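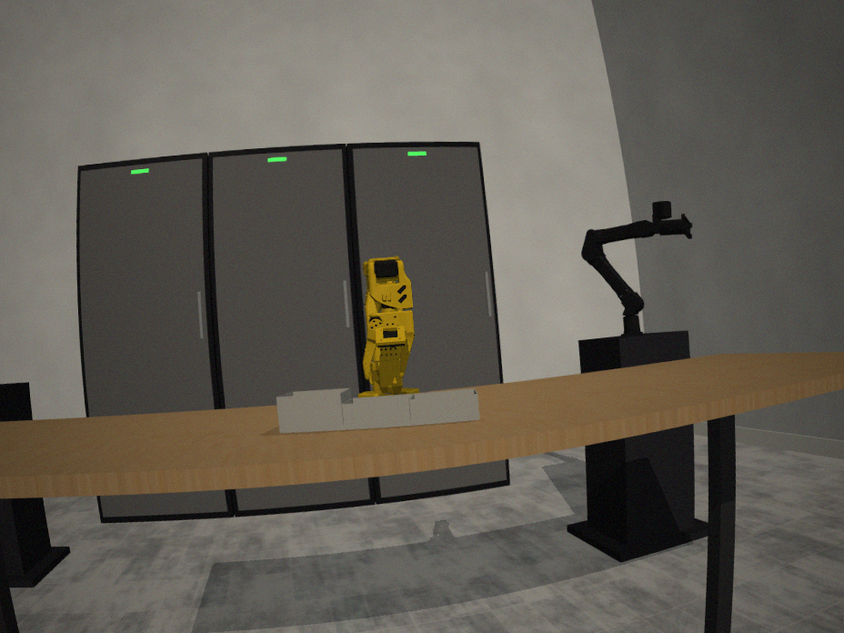
Handout 6: Reading a sim-to-real result

Module: Evaluating Robot Learning
Read before Thursday. Bring the paper and a pencil.

1. What is being claimed

The Drestham method trains a policy wholly in simulation and then runs it on a real arm with no further training. The task is to pick an upright object off a tray on a table and put it down again at a marked spot. The headline is that the policy succeeds on 72 per cent of trials in simulation and 69 per cent on the real arm. The authors call this "near-complete transfer".

Three points is a small gap. Before you admire it, ask what it is a gap between.

2. The simulated cell

The rendered cell is plain: a wooden table, a light grey stepped tray, a bright yellow figure standing on it, a black arm on a pedestal, and three dark grey cabinets along the back wall. The object is about as easy to find as an object can be. Yellow on grey, with nothing else yellow near it. A policy that had learned "go to the yellow patch" would look very clever here, and we would have no way of telling it from one that had learned the shape.

The paper says the look of the cell was varied during training (wall shade, light direction, table grain). It doesn't say whether the colour of the object was varied. I have read the appendix twice and can't find it. If you can, tell me and I will correct this handout.

The cabinets have green lights and handles. They play no part in the task, so treat them as background. Background can still matter: if it stays put from one training run to the next, it gives the policy fixed landmarks, and a policy may use the landmarks to work out where the tray is without looking at the tray. The test for this is cheap. Move the background, keep the tray still, and see if the score drops. It wasn't done.

3. How the trials were counted

There were 460 trials in simulation. The number of real trials is not given in the main text, only the percentage. Don't guess it. Write "not reported" in your table and move on.

A success is "object released within the target zone". Whether it has to be standing when released is left open. For a tall, narrow object this is most of the difficulty. An arm that drops the figure on its side in the right place may have scored the same as one that set it down properly.

Trials in which the planner found no path were left out of the count. The reason offered is that these are "failures of planning, not of the policy". Perhaps. The person waiting for the object to be moved won't care which part failed. Ask how many were left out, on each side. If more were dropped from the real set than from the simulated one, the three-point gap tells us very little.

4. The baseline

The comparison is with the Budgate controller, run with its default settings. The new method had its settings tuned for this task. You will meet this often. It is not cheating, but it does mean the comparison is between a tuned thing and an untuned thing, and the size of the difference should be read with that in mind.

The Waltemthorpe group later tried the method on their own arm and table. Their note is short and they report only that it "worked less well", with no figures. I wouldn't lean on it in either direction.

5. What I think is fair to say

The policy does something useful on one object, in one layout, with one arm. The two scores are close. Closeness by itself doesn't show that the simulator is a good copy of the real cell. Two different sets of mistakes can add up to much the same total, and the paper gives no breakdown of failures by type. With missed grasps, drops and bad placements listed for both sides, we could check whether the simulator fails in the way the real arm does. That would persuade me far more than the headline does.

Physics settings are also thin. Friction between object and tray is given as a single value with no source. Mass is "approximate".

6. Exercises

a) Redraw the results table with a column for excluded trials. Leave blanks where the paper leaves them.

b) Design one test that separates a colour-following policy from a shape-following one. You may change 2 things in the cell at most. Say what result would make you change your mind.

c) Rewrite the abstract so that every sentence is supported by something in the results section. Keep it under the original length.

d) Optional. Work out how many real trials would be needed before a three-point gap meant anything. State your assumptions.

Further reading: the Bhatt notes on counting failures, sections on exclusions and on partial success. Skip the part on ranking.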